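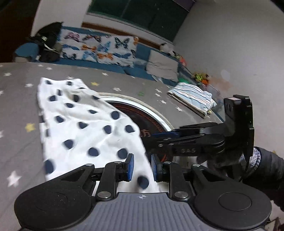

Welington Xavier se impone en Drestusley y suma su primer título del curso

7 de julio de 2018

Welington Xavier ganó el torneo de Drestusley tras derrotar en la final a Keegan Henare por 6-4, 3-6 y 7-6 (5). El brasileño, que había entrado en el cuadro principal desde la fase previa, salvó dos bolas de partido con 4-5 en el tercer set, ambas con el servicio a favor.

El primer parcial se decidió con una sola rotura, en el séptimo juego. Henare, segundo cabeza de serie, adelantó su posición al resto en el segundo set y empezó a atacar el segundo saque de su rival, con el que obtuvo dos quiebres. En el tercero no hubo roturas. Xavier cerró el desempate con un saque abierto desde el lado de ventaja que el neozelandés devolvió a la red.

El campeón terminó con 10 saques directos y alcanzó una velocidad máxima de 213 km/h. Henare cometió siete dobles faltas, tres de ellas en el set inicial.

«Cambié la dirección del primer saque a partir del cuatro iguales. Él cubría muy bien la T y tenía que abrirle la pista», explicó Xavier. Su entrenadora, Kavitha Rajan, señaló que el jugador descansará unos días antes de viajar a Breduvero, donde disputará el siguiente torneo sobre tierra batida.

Henare fue atendido por molestias en el hombro derecho al término del segundo set, aunque completó el encuentro sin más interrupciones. Su participación en Breduvero está pendiente de una revisión médica.

En el cuadro femenino, Lenuța Olteanu venció a Ngaio Prendergast por 6-2 y 6-4. La rumana no cedió ningún set en toda la semana y solo afrontó tres bolas de rotura en la final, que se jugó en la pista 2 por el retraso acumulado en la central.

La final de dobles masculinos, aplazada por la lluvia con 3-2 en el primer set, se reanudará mañana a las 11.00. La previa de Breduvero tendrá un cuadro de 20 jugadores.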